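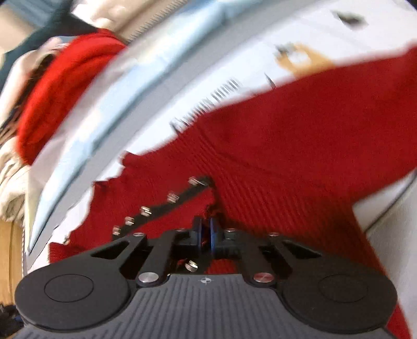 Opinion > Houses and Architects

The house tour should start in the laundry room

When an architect's office wants to show you what it can do, it shows you the front of a house. Then it shows you the kitchen, the stair, and the back of the same house at dusk with every light turned on. I have looked at a lot of these portfolios over the past year, first as a client and then out of habit, and I could not tell you where a single one of those families keeps its winter coats.

I think that is a problem with the way custom houses get designed, and I think clients are as much to blame as architects.

My wife and I hired an architect in March of last year to design a house on a sloping lot we had owned for some time. At the first meeting we brought a folder of pictures. Nearly all of them were of fronts, kitchens and bathrooms. The architect, Umut Baysal, went through the folder politely and then asked us to tell him what we did between getting out of the car and sitting down to dinner. We didn't have much of an answer. He asked us to go home and write it down.

We did, and it was a dull list. Bags, shoes, dog, mail, coats, wet things, phone chargers, whatever the kids had brought home. In our old house all of that happened in a hallway 38 inches wide, which was also the way to the bathroom. We had complained about the kitchen in that house for years. Looking at the list, the kitchen was fine. The hallway was the thing that made us short with each other every evening.

The house we ended up with has a back entry bigger than our first bedroom. It has a bench, a sink, a drain in the floor, and a closet for each of us. The laundry is next to it with a window over the counter, and it is on the same floor as the bedrooms, because the slope lets you park at that level. To pay for this in square feet we gave up the double-height front hall. I had wanted that hall. I had pictures of that hall.

Friends who visit ask to see the living room. We show it to them and they say it's nice. Then they go out through the back entry and stand there for a while, opening closets.

I have heard the other side of this from Ekrem Gündoğdu, who has been designing large houses far longer than I have been thinking about them. He told me that clients say they care about storage and then cut it at the first budget meeting. A front hall is easy to defend in a drawing. A linen closet looks like a small white box with an X in it. When the numbers come in high, the owner goes hunting for small white boxes. He said he once drew a mudroom for a couple 3 times and they took it out 3 times, and a year after they moved in they called him about adding one.

I believe him. I would have done the same without that list. But I also think his profession has trained us to. If every picture an office puts out is of a tall room with nobody's things in it, clients will come in asking for tall rooms. They learn what a good house is from the people who design them, and those people photograph the parts that photograph well.

There is also the matter of prizes and magazines. I have yet to see an award given for a pantry. A juror has a few minutes per project and a stack of boards, and a pantry will lose to a cantilever every time. I don't know how to fix that, and I am not sure it matters much to the kind of person who is building one house in a lifetime.

What can be fixed is the first meeting. I would like to see more offices do what ours did and ask for the dull list before they look at the pictures. It costs an hour. I would also like to see storage drawn as seriously as everything else, with the shelves shown and the depth marked, so that the client understands what is being erased when the red pencil comes out. Ours had a page for every closet. I thought it was excessive until the day the contractor suggested losing 90 square feet from the back of the house, and I could turn to the page and see that this meant the coats, the vacuum and the dog.

People will say that a house should be more than a machine for putting things away, and I agree. I like a good stair. I like standing in a room with a high ceiling and north light, and I don't think anyone should build a custom house just to get a nice drain in the floor. But the high ceiling is a thing you notice when you have time to look up -- and in our family, at least, that is mostly on weekends. The rest of the week we live in the low rooms.

If you are about to hire someone, ask to visit a house they finished a few years ago, with the owners at home. Skip the front door. Ask if you can come in the way the family does. Look at where the shoes are. If they are in a pile, ask the owners whether there was ever a closet in the plans. My guess is that a good number of them will say yes, and that they will remember which meeting it went away in.

We still have the folder, by the way. It is on a shelf in the laundry room, above the detergent. I took it down last week to find a tile number and ended up going through all of it. They are still beautiful houses. I kept looking for the door to the garage.

Posted May 2022 in: Custom Homes, Working With an Architect, Reader Opinion

Contact us | © Baleck Home Review. All rights reserved. | Back to top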